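Reading time: 9 min

4. Where things are kept: open shelves and the habit of putting away

Readers who have followed us this far will remember that our survey of household storage in Griltstead drew replies from 270 homes, and that we had gone in expecting to write mostly about closets. Closets, after all, are what the older literature talks about. But as the forms came back (many with long and very kind notes in the margins, for which we remain grateful) we found people wanted to tell us about their open shelves, and in particular about the baskets they put on them.

A basket on a shelf is a curious thing when you stop to think about it. The shelf is open, so everything on it can be seen, and then the owner sets down a container that hides part of what is there. Hollenstein, who read every margin note twice, came to call this "soft closing," and the name has stuck with the rest of us. One retired baker wrote that her baskets were for "whatever I have not made up my mind about," and we have yet to come across a better definition. 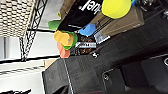 Figure 3a. Woven wicker basket against the black metal wire framing of a shelf unit.

Soft closing was most common in homes where the shelves stood in a room used by the whole family. People living alone told us about it less often, though several were quick to add that they would start if they had guests more. We were also struck by how seldom anyone labeled a basket. Fallahi had argued early on, over a good many cups of tea, that labels would turn out to be the heart of the matter, and he has been very gracious about the result. Families seem to learn a basket by its place and its weave, and moving it to another shelf caused more grumbling than emptying it did.

The second pattern concerns the middle shelf. In the replies, it was the one most often named for things in daily use, and bright color came up again and again as a help in finding them. Top shelves were described in a different tone altogether. Many people said they kept theirs clear on purpose, and a few admitted they simply could not reach.
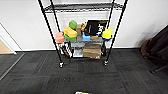
Figure 3b. Black wire shelving unit on casters, with brightly colored items grouped on the middle shelf.

Wheels deserve a word too, as De Smet has reminded us at nearly every meeting. Owners of shelving on casters often mentioned that they could move it to clean, and then went on to say, quite cheerfully, that they had last done so in May. We take up the matter of floors and carpets in Section 5, together with Huenchumán's notes from the home visits.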